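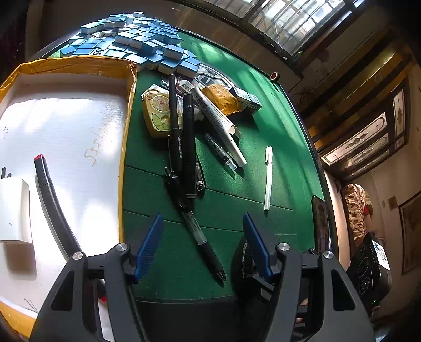
One of our longer-standing customers wrote in to ask whether a house-rules sheet for handheld gripper work really needs to run to a whole book, seeing as her crew had managed on a single laminated page for ages and only ever argued over the part about pens. We wrote back (at some length, as we do!) that the part about pens is now four pages long, and she ordered two copies.

Tillari Session Book, third edition
Good practice for handheld gripper work in homes and shared rooms

Spiral bound, A5, wipe-clean cover
Supplied with a pad of tear-off room sheets and one set of table tags
In stock, ships from our Prata warehouse

What it is

The Tillari Session Book is a working rulebook for people who record demonstrations with a handheld gripper in places that weren't built for it: kitchens, lounge rooms, games rooms, the back half of somebody's office. Plenty of good material has been written for fenced cells and fixed arms, and if you run one of those you'll want the proper standard on your shelf and a competent person to read it with you. Our book sits well to one side of that. It covers the handheld end of the job, where an operator is standing at a household table with a tool in both hands and the people who live there are getting on with their day a couple of steps away.

There are 41 rules in this edition. Each has its own number, and the numbers carry over from the second edition so your old room sheets still make sense. Rules we've retired are left as gaps, which annoys tidy-minded people, and we're sorry about that, but renumbering would be far worse.

What's inside

Part A, The room. Who has agreed to what, which doors stay open, where people may stand while a recording is running, and what goes on the room sheet before you begin. We ask crews to write down anything in the room that can heat up, roll or tip, and to read the list aloud to whoever is home. Cooking appliances get a page to themselves. The rule is that any indicator light counts as "on" until the householder has told you otherwise.

Part B, The table. Surfaces, edges, clearances, and the belongings that were there before you arrived. A felt games table with a raised rim is a lovely thing to work on in many ways, but felt grabs at a dragged finger tip, so lift and place on cloth, and save sliding for hard tops. Game pieces are treated as one belonging, however many there are, and they stay together in their own corner of the table unless the task is about them. Have a look at a table with a heap of mahjong tiles at one end and a huddle of pens, packets and little cases beside it and you'll see why we got so wordy here.

Part C, The objects. Grasp order, what to leave alone, and the famous pen pages. In short: caps on where there are caps, slim barrels approached across their length, and where two pens lie crossed, take the upper one first. Anything with a printed label is placed label up if the task sheet asks for reading later on. Private papers, medicine and cards come off the table before you start, and the householder is the one who moves them.

Part D, The tool. Daily checks on fingers, fasteners and housing, with a page you can photocopy. Ribbed finger faces collect lint and crumbs in the grooves (felt is a terrible culprit), so there's a brushing rule at the start of each session and another at every break. The opening check calls for both fingers to travel the full 110 mm on our own Rasanau tool. If yours is a different make, there's a blank line to write in the maker's figure.

Part E, The record. File notes, failed attempts, and when to stop. A dropped object is logged and kept, please, never quietly deleted. Crews may record 100 attempts in a session and then they put the tool down, even if it's all going beautifully and the light is perfect.

Changes in this edition

Rule 17 (bystanders) now applies to anyone within reach of the table, whether or not they're taking part. The old wording said "observers", and people kept telling us that somebody making lunch wasn't observing anything.

Rule 22 (containers) says that an open carton next to the work counts as part of the work area. Whatever is in it gets checked and listed.

Rule 30 (light) is new. Barred or slatted windows throw stripes over a bench on a bright day, and we ask for a note on the room sheet when they cross the objects you're handling. You don't have to draw the blinds!

Rule 36 has been cut down by half. It was far too long, even for us.

Using it with the tags

The tag set has 3 colours. Green goes beside things you may handle, yellow beside things you may nudge, and red beside things that stay exactly where they are. They're plain card with a matte face, so they don't flash back at a camera. Pick them up before recording if your task needs a natural-looking table, and mark their places on the sheet instead.

Who it suits

Small crews, teaching labs, and contractors who send one or two operators out at a time. Several Lodard fixture kit owners have asked if the book covers clamped work. It doesn't, apart from a page at the back on keeping the two kinds of session apart.

The book is guidance only. It isn't a certification and carries no approval mark, and it doesn't take the place of local workplace law or your tool's own manual.

Replacements and returns

Room sheet pads and tag sets are sold separately. Second-edition owners can order the changed pages on their own, punched to fit the old spiral. Unmarked copies can come back to us for a refund. Marked-up ones we can't resell, though if you've scribbled a better rule in the margin we would dearly love a photo of it. The next round of corrections closes in September.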